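4.2 What the demonstrations leave out

We collected 400 demonstrations with the hand-held gripper, all of them in real bedrooms. Earlier work, including our own Brerkix study, treats this kind of data as a stand-in for remote control of the arm. We doubt that it is. A person holding the tool feels the object push back through the handle and corrects the grip without thinking. None of that feeling is recorded. Figure 3 shows the sort of contact we mean, on a surface that is soft and uneven.
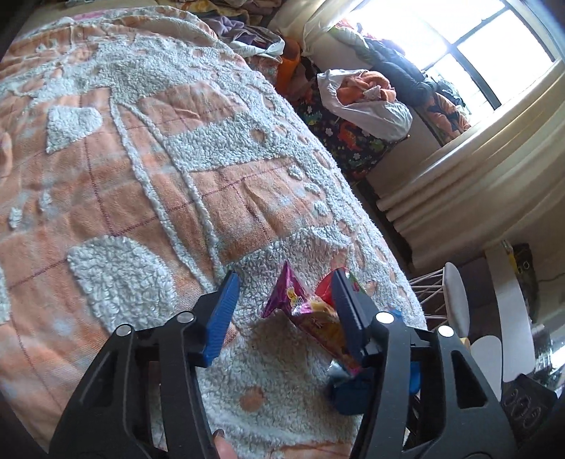

Figure 3. Hand-held gripper at a crumpled foil wrapper on a tufted bedspread. The right finger pad presses against the side of the wrapper.

A policy trained on such views has to guess force from how the foil looks, and shiny foil is a poor guide. In 100 test trials on the Jallereck arm, the policy closed on the right spot far more often than it came away with the object. Pavlović and Shehu read this gap as a shortage of data. We added 25 demonstrations by remote control and saw no clear change, which fits their reading and ours equally well. Until the same rooms are tested with force sensing in the pads, we would not claim that more hours with the tool will close the gap.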